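Notes from the bench, April. Tips for trying grippers at home before you spend money on one.

I keep this page for people who do small automation in a garage or a kitchen corner, as I do. Most of it I learned by comparing two parallel grippers, the Plalla and the Yagi, first in simulation and later on the bench. Please write to me if something is wrong, also with the English.

## Before you compare anything

- Use the same objects for both grippers. I have 5: a sponge, an egg cup, a tea tin, a clothes peg and a wooden spoon.
- Write down the opening width you set, in millimetres. My memory is not good enough for this.
- Wipe the finger pads with a damp cloth and let them dry. Flour on the pads spoiled one whole evening for me.
- Change only one thing at a time. If you change the speed and also the pads, you will learn nothing about either.

## Simulate first, but not in an empty room

In the beginning I tested everything on a plain grey floor with a plain grey wall. The wrist camera had an easy life there, and the settings I brought to the real kitchen were useless. Mieczysław Bielecka, who wrote to me from Zerstead, advised me to put strong patterns into the simulated room: tiles, dark wood texture, mesh, a picture on the wall. It makes the detection worse at first – this is what you want to find out early.
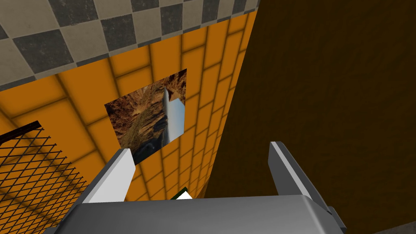
After this I made a habit of looking through the wrist camera before I run any test. Open the fingers fully and check how much of the object the camera can still see when the gripper comes near. With a wide base the object may hide behind it just when you need it most. In such a case I tilt the camera a little, or I save the object position from further away and do the last part of the move without new detection.

Keep also a note of the finger colour. Pale fingers in front of pale tiles confused my edge detection more than once. A strip of matt dark tape on the real ones helped, but cut it short, so that it does not reach the gripping side.

## Force

Start low. On my controller (a Dridatberg, second-hand) the force scale goes to 100, and 70 was enough for everything on my list. The sponge needs much less. If the tin slips, try first a rubber pad and only then more force.

## Which one I kept

The Yagi closes more quietly and its fingers are easier to take off for cleaning. The Plalla opens wider, and for the tea tin I needed this. I kept the Plalla and I sold the other.

The complete log has 1630 lines of grip attempts. I can send it to anybody who wants it, but the column names are in Polish.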